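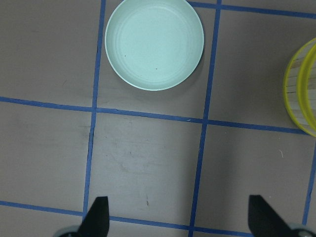 **Ticket 2495: grid tape lifting on the tabletop, dishes not sitting in their squares**

Opened by: Laurier Fortin
Date: 2018-07-12
Location: Dokach table
Status: open, waiting on tape

**Problem**

The blue tape grid is wrinkled, and there are small gaps in the strips. The edges are uneven too. The Skukard place-setting sheet assigns each dish to a square, and people are reading the squares differently. The green bowl gets put down with its rim over a line, and the next person moves it.

**Tried so far**

1. Pressed the strips down by hand. The wrinkles came back by the afternoon.
2. Pulled up one short piece and laid it again with a ruler. Better, but it no longer meets the strip next to it.
3. Asked Marchand for the April layout drawing. They sent two versions and the square sizes don't match.

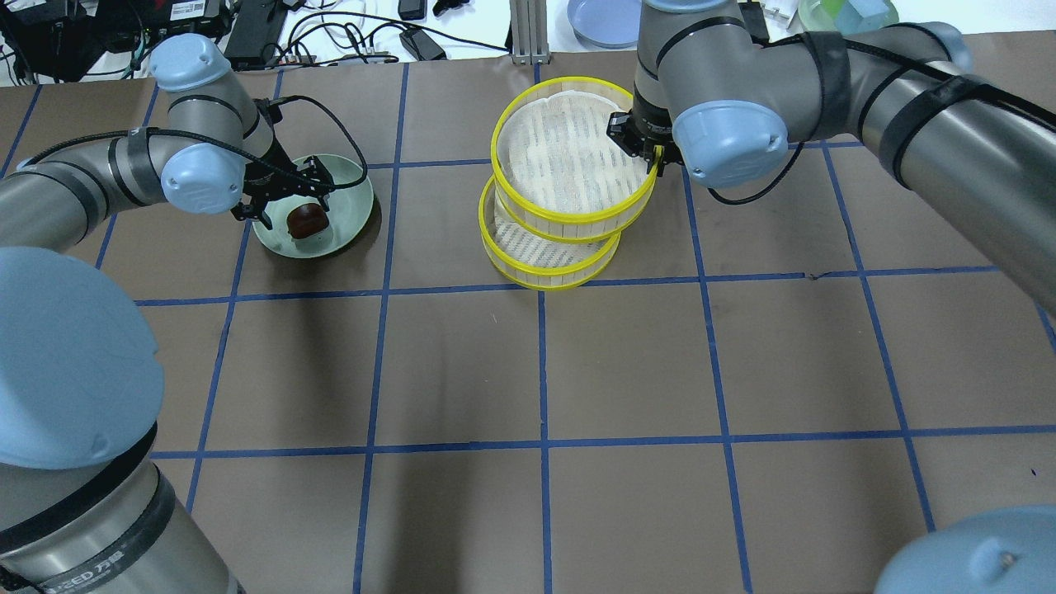 The steamer baskets are a separate question. The sheet has one square for "steamer" and doesn't say whether the tiers stay stacked or where the upper one goes once it comes off. The green plate has its own square and I would leave that alone.

**Reply from Predel stores**

We have painter's tape in blue, same width. Around 100 feet left on the open roll. Can send it over with a metal ruler. Please use the newer drawing and bin the other.

**Next steps**

- Lift all the old tape and wipe the surface before laying the new strips.
- Lay the long strips first, then the short ones.
- Add a line to the sheet for the upper steamer basket.
- Mark the center of the bowl's square with a pencil dot.

Leave this open until the sheet is updated. LF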